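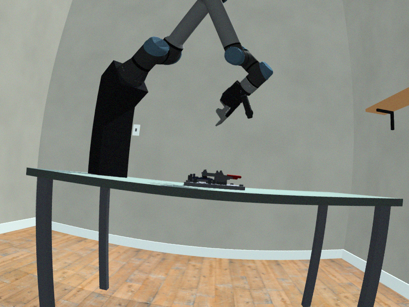 Why do people stop using a village bus? Project report

Ekanayake, Geography project
3 Sep 2005

I picked the Hodstead to Trornham bus because I use it and because the timetable got changed in February and everyone moaned about it. Wanted to find out if fewer people really do go by bus now or if it just feels like that. Also what they do instead.

What I did

Made a questionaire, one side of paper, and put copies in the post office, the library and the doctors. Got 30 back. Hoped for more but the library ran out and I didn't notice until the week after. I also rode the bus both ways on different mornings and kept a notebook – who got on, where, whether it was late. Then I wrote to Imico, who run the route, and asked for passenger numbers.

Imico did write back in the end. Their letter says the route carried roughly 3000 passengers a month before the change and 1000 after. That is a much bigger drop than I expected and I am not sure both figures were counted the same way. The old tickets included returns as two journeys and I couldn't find out if the new ones do. So treat with care. 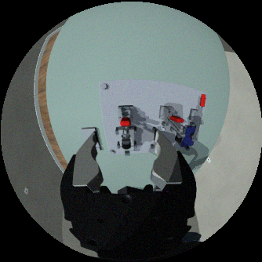 The main complaint on the forms was the gap in the middle of the day. The old timetable had a bus late morning and another just after lunch, so you could go in, do your shopping and come home. Now if you miss the early one back you are stuck in Trornham until school finishes, and that bus is full of us lot with our bags. Older people said they didn't like standing. One form just said "TOO LONG A WAIT" across the whole page and no other answers, I left it in the total.

Second complaint was the stop being moved. It used to be outside the bakery and is now down by the garage, on the far side of the main road. No crossing. Mums with pushchairs mentioned this a lot, also people with sticks.

Price came up less than I thought. Most who wrote about it said they would pay the same fare or a bit more for a bus at the right time.

What people do instead

Lifts, mostly. From family or a neighbour. Some share a taxi home, and some have given up on Trornham and do one big shop a month with somebody who has a car. A few walk the old railway path when its dry but nobody over retirement age put that.

I hadn't thought about the people who don't go anywhere now. Three forms said they simply stay in more. I should of had a question on that and didn't, they wrote it in the space at the bottom.
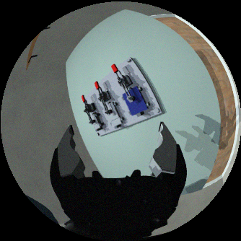 Problems with my survey – it only reached people who were already in the village in the daytime. Anyone who works away wouldn't have seen it. And the doctors would give me more ill people and older people than normal. If I did it again I would hand forms out on the bus itself, and outside the school gates, and start sooner. The notebook was better than the forms in some ways but my handwriting on a moving bus is terrible so parts of it are lost.

What I found

Fewer people use it, on Imico's figures and on what people told me. The time of the bus matters more than the cost. Moving the stop put off people who find walking hard. I think one extra bus back after lunch would help the most, and moving the stop back or putting a crossing in.

Map and blank form are at the back of the folder. Graphs to be added, printer not working.

2 comments | Email this page to a friend (3)

Contact the school office | Copyright 2005 | Back to top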